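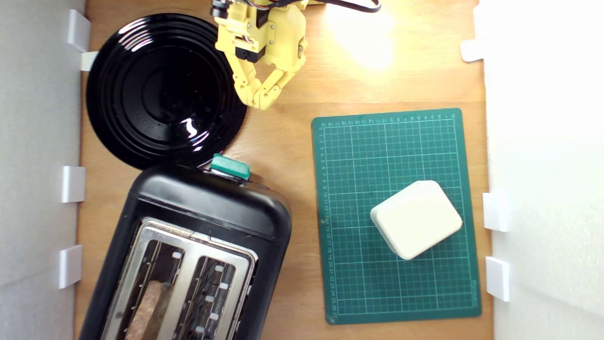

My grandmother used to say that a house is mostly a matter of picking things up and putting them down again, and I have thought of her a good deal this March, driving between workshops and back kitchens to ask people whether a machine might take over any of it.

I began at Bunton, where Delwyn Prendergast has spent the better part of two years on toast. She laughs when she tells you this (she has had plenty of practice), but she will also talk you through it with real love. A slice of bread, she says, is a dreadful thing to hand to a machine. It bends, it crumbles, it is never quite the same thickness as the one before, and once it has been toasted it behaves like something else altogether. Last autumn her arm managed to get a slice from toaster to plate in 16 tries out of 43, which she thought rather good, and which my own children would consider grounds for complaint.

"People want to know when it'll do the ironing," she told me, pouring the tea herself. "I'd like it to find the lever first!"

The lever, I learned, is a whole subject of its own. You and I press down without looking, and we feel the little catch at the bottom and let go. A machine has to be told, or has to learn, how hard is hard enough, and a toaster that weighs next to nothing will happily slide away across the worktop while it makes up its mind.
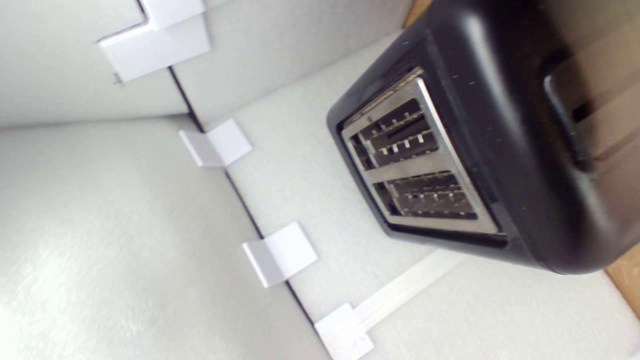 Then there are the slots, narrow and dark and full of thin wires that were never meant to be poked at by anybody, and a steel top that throws the light about and muddles a camera badly. Move the toaster a hand's width, or turn it round, and a good deal of what was learned yesterday has to be learned again.

Over at Grimshaw, where they pack parts for garden pumps, the mood was sunnier. Vaughan Hinds has an arm on the shop floor that lifts the same casting into the same tray from nine in the morning until the shift ends, and he wouldn't be without it. But the casting always arrives the same way up, and he was quick to say so. When they tried it on mixed returns, almost 200 items in a heap, it was back to people by lunchtime.

Boglárka Simon, who runs the returns bench, wasn't in the least surprised. She can tell a cracked seal by the feel of it through a bag, and she'd be glad of a machine that could carry the boxes.

I asked Delwyn before I left whether she would have one at home. She thought about it for quite a while, and said yes, for the washing-up, if it could be trusted with her mother's plates. She'd give it another nine years.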